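Zerlegezelle in Gedville nach Greiferwartung wieder in Betrieb

Gedville, 2019-11-24 – Der Recyclingbetrieb Layug hat seine Roboterzelle für ausgediente Bürorechner nach einer Wartungspause wieder angefahren. Die Zelle mit zwei Armen war zuletzt durch Fehlgriffe aufgefallen, vor allem beim Abziehen von Steckern im Bereich der Laufwerkskäfige. Nach Angaben des Unternehmens lag das an Spiel in den Gelenken der Greiferfinger und an einer Kamerakalibrierung, die nicht mehr zur Lage des Greifers passte.

Geliefert wurde die Anlage von der Firma Rorneo. Deren Techniker zogen die Innensechskantschrauben an beiden Fingergestängen nach, tauschten zwei Lagerbuchsen und prüften den Hub der Finger. Anschließend wurde die Handgelenkkamera neu eingemessen. Dazu fährt der Arm im Handbetrieb mit stark verringerter Geschwindigkeit in ein offenes Gehäuse, und die angefahrenen Punkte werden einzeln bestätigt. Für einen Gehäusetyp sind 270 solcher Punkte hinterlegt.
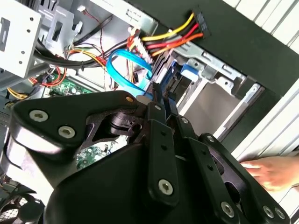 Efren Dumlao meint, das Nachziehen allein hätte nicht gereicht, man habe zu lange an den Greifpunkten gedreht und zu spät an die Mechanik gedacht. Künftig solle das Gelenkspiel bei jedem Schichtwechsel am Montagsplatz mit der Fühlerlehre geprüft und in das Wartungsbuch eingetragen werden.

Schwierig bleiben die Kabel. Ein Laufwerk sitzt in seinem Schacht immer an derselben Stelle, ein Stromkabel dagegen hängt in jedem Rechner etwas anders. Die Steuerung Resura sucht deshalb zuerst den Stecker und legt die Anfahrrichtung danach fest. Greift der Finger daneben, öffnet er, fährt zurück und versucht es noch einmal. Nach dem zweiten Fehlversuch hält die Zelle an und meldet sich am Bedienpult.

Auch die Haltevorrichtung auf dem Arbeitstisch wurde überprüft. Sie nimmt ausgebaute Platinen auf und muss fest sitzen, sonst stimmen die Ablagepositionen nicht mehr. Die Halter wurden gereinigt, die Grundplatte neu ausgerichtet und verschraubt.
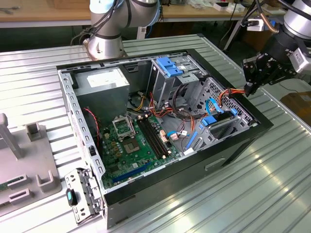 Offenes PC-Gehäuse auf dem Arbeitstisch der Zelle in Gedville, rechts der Greifer mit einem Stromkabel.

Seit der Inbetriebnahme im Februar hat die Zelle nach Angaben von Layug 2.489 Gehäuse bearbeitet. Bei 719 davon musste jemand von Hand eingreifen, meist wegen verklemmter Stecker. Das Unternehmen will diesen Anteil senken und hat bei Rorneo einen zweiten Satz Greiferfinger bestellt, damit ein Tausch ohne längeren Stillstand möglich ist.

Die Einmessung soll nach jedem Fingerwechsel wiederholt werden. Zwei Beschäftigte aus der Demontage werden dafür eingewiesen. Bis dahin kommt bei Bedarf ein Techniker des Herstellers nach Gedville.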